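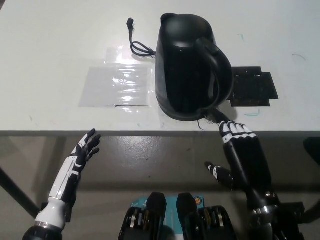 Zeng wrote that the gallery from the Dimamow premiere still opens with the wrong dress, the green one from September, and that the fan comments under it are getting angry.

Ticket 1135, Lundico celebrity pages
January 29, 2023

I have checked the gallery on two browsers. Photos 2 and 4 of the red carpet have changed places with the old ones from the Firham awards. The captions are correct, only the photos are wrong. I cleared the cache and published the page again, with the same result.

Status: open, sent to the photo desk.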